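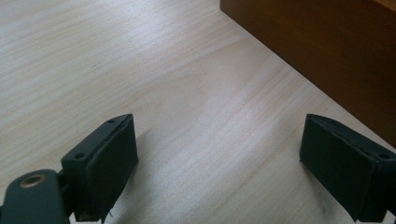 Helle Tischplatten aus Holz: Werkstatt Rotport zweifelt am Versprechen der »Lebenszeit-Oberfläche«

Praxistest mit 60 Haushalten / Pflegeset für 298 Euro überzeugt nicht / Anbieter sollen Nachpflege offen benennen

Rotport. Wer sich einen Tisch mit heller Holzplatte kauft, bekommt im Laden derzeit viel versprochen. Die Fläche sei versiegelt und doch offenporig, sie atme und nehme trotzdem keinen Fleck an, sie müsse nie wieder behandelt werden und sehe nach Jahren besser aus als am ersten Tag. Die Werkstatt Rotport, eine offene Holzwerkstatt mit angeschlossener Möbelberatung, hat sich diese Aussagen vorgenommen und kommt zu einem nüchternen Ergebnis: Einiges davon schließt sich gegenseitig aus, anderes ließ sich im Alltag nicht nachvollziehen.

Anlass waren die Rückfragen in der Beratungsstunde. Immer öfter stehen dort Leute mit Fotos von grauen Rändern, stumpfen Stellen und dunklen Abdrücken, und immer öfter haben sie beim Kauf gehört, so etwas könne auf dieser Platte gar nicht entstehen.

»Eine Holzoberfläche, die man benutzt, verändert sich. Das ist kein Mangel, aber dann soll man es den Leuten bitte auch vor der Unterschrift sagen«, so Sólveig Ravn, Leiterin der Werkstatt Rotport. »Uns ist bisher kein Prospekt in die Hände gefallen, in dem das Wort Nachölen auf der ersten Seite steht.«

Was geprüft wurde

60 Haushalte haben bis Oktober Buch über ihren Esstisch oder Arbeitstisch geführt. Alle Tische hatten eine helle Platte aus Holz, teils geölt, teils gewachst, teils lackiert. Eingetragen wurde, womit gewischt wurde, was länger auf der Platte stehen blieb und wann zum ersten Mal eine Stelle auffiel, die sich nicht mehr wegwischen ließ. Dazu kam ein Wischversuch in der Werkstatt: 2.000 Durchgänge mit feuchtem Baumwolltuch auf Probestücken, immer über dieselbe Bahn.

Die Auswertung übernahm Pravesh Magagula. Auf den geölten Probestücken war die gewischte Bahn am Ende deutlich matter als der Rest. Gewachste Stücke schnitten schlechter ab, lackierte besser, allerdings lässt sich ein Kratzer im Lack nicht punktuell ausbessern, ohne dass man es sieht. Welche Oberfläche die richtige ist, hängt also davon ab, worüber man sich später weniger ärgert.

Zur Vorsicht bei den Zahlen rät die Werkstatt selbst. 60 Haushalte sind keine repräsentative Stichprobe, und ein Teil der Tagebücher wurde lückenhaft geführt. Für eine Rangliste reicht das Material nicht, und es wird auch keine geben. Für die Feststellung, dass »wartungsfrei« bei einer geölten Platte das falsche Wort ist, reicht es.

Das Pflegeset Kokton

Besonders genau hat die Werkstatt das Set Kokton des Herstellers Harnard betrachtet. Es kostet 298 Euro und enthält ein Öl, ein Reinigungskonzentrat, zwei Tücher und eine Anleitung von acht Seiten. Versprochen wird ein Schutz, der »mit dem Holz verwächst«. Was damit technisch gemeint ist, konnte die Werkstatt der Anleitung nicht entnehmen. Eine schriftliche Nachfrage wurde mit der Anleitung beantwortet.

Im Vergleich mit einem einfachen Hartöl, das Yu-ting Hsieh für die Werkstatt auf gleiche Probestücke aufgetragen hatte, war nach dem Wischversuch mit bloßem Auge kein Unterschied zu erkennen. Unter Streiflicht wirkte die mit Kokton behandelte Fläche etwas gleichmäßiger. Ob das am Öl liegt oder an den besseren Tüchern, bleibt offen.

»Das Öl ist in Ordnung. Ich würde es geschenkt nehmen«, sagt Hsieh. »Den Preis kann ich mir nicht erklären, und das Verwachsen auch nicht.«

Ungleiches Altern wird unterschätzt

Ein Punkt, der in den Tagebüchern häufig auftauchte und in Verkaufsunterlagen kaum vorkommt, ist das Licht. Helles Holz bleibt selten so, wie es geliefert wurde. Steht ein Gegenstand über Monate an derselben Stelle, kann sich seine Form auf der Platte abzeichnen. Das gilt für Bretter, Kästchen und Untersetzer aus dunklerem Holz genauso wie für Obstschalen oder Lampenfüße. Bei manchen dunklen Hölzern kommt hinzu, dass sie unter Feuchtigkeit abfärben können.

Die Werkstatt empfiehlt deshalb wenig und nichts Teures:

Gegenstände auf der Platte gelegentlich umstellen, besonders in den ersten Monaten und in Fensternähe.

Unter dunkle Holzteile Filz kleben. Kork geht auch, hält Feuchtigkeit aber länger fest.

Vor jeder Behandlung an der Unterseite probieren und über Nacht trocknen lassen.

Ölgetränkte Lappen ausgebreitet im Freien trocknen, nie zusammengeknüllt in den Eimer werfen. Sie können sich selbst entzünden.

Von Mikrofasertüchern rät Magagula bei geölten Flächen ab. Er räumt ein, dass er damit in der Werkstatt nicht nur Zustimmung findet. Lesego Sibiya aus der Möbelberatung hält sie bei leichtem Druck für unbedenklich, und der Versuch mit dem Baumwolltuch entscheidet diese Frage nicht.

Forderung an den Handel

Die Werkstatt Rotport fordert Händler und Hersteller auf, bei Tischen mit Holzplatte drei Angaben sichtbar am Möbel anzubringen: Art der Oberfläche, vorgesehener Abstand der Nachpflege und Kosten des dafür empfohlenen Mittels. Ob sich jemand daran hält, wird die Beratungsstelle in den Rotporter Möbelhäusern nachsehen. Große Erwartungen hat sie nicht. Eine ähnliche Bitte zu Arbeitsplatten in Küchen blieb ohne Antwort.

»Man hat uns vorgeworfen, wir würden den Leuten das Holz ausreden«, sagt Ravn. »Ich sitze selbst jeden Tag an so einem Tisch. Er hat Ränder, und ich öle ihn zu selten.«

Beratung und Probestücke

Die Probestücke aus dem Wischversuch liegen in der Werkstatt aus und dürfen angefasst werden. Wer eine Stelle am eigenen Tisch beurteilen lassen möchte, bringt am besten ein Foto bei Tageslicht mit, schräg zur Fläche aufgenommen, und dazu die Rechnung oder die Pflegeanleitung, falls noch vorhanden. Die Beratung beginnt jeweils um 16 Uhr und ist kostenlos. Ferndiagnosen am Telefon gibt die Werkstatt nicht.

Über die Werkstatt Rotport

Die Werkstatt Rotport bietet Arbeitsplätze für Holzarbeiten, Kurse zur Oberflächenbehandlung und eine unabhängige Möbelberatung. Sie verkauft keine Pflegemittel und nimmt von Herstellern kein Geld an. Das Kokton-Set für den Vergleich wurde im Laden gekauft, die Quittung kann eingesehen werden.

Pressekontakt
Werkstatt Rotport
Mei Dunleavy, Presse und Kurse
Das Versuchsprotokoll wird auf Anfrage zugesandt. Abdruck honorarfrei, Beleg erbeten.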